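Home Forums Research Methods Search Log in

Hand-held gripper demonstrations on upholstered items: method and first result
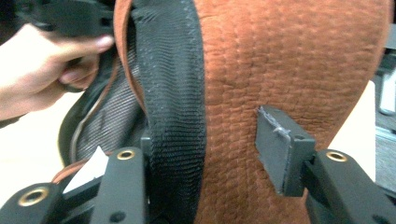
Re: Contact on padded surfaces

F_Hrynyshyn, Grastard group
The method records one operator with the gripper in one hand and the free hand on the item. We collected 155 demonstrations in June. The trained policy completed 79 of its trials on quilted covers.

V_Stetsiuk, Erkley
I cannot agree that this supports the claim in your summary. The free hand holds the item, and the policy has no second arm.

F_Hrynyshyn
The policy was tested with the item clamped. The summary will state this.

haugland_lab
Were the clamped trials scored by the same person who recorded them?

V_Stetsiuk, Erkley
I would ask the same. Clamping changes the task and should be reported separately.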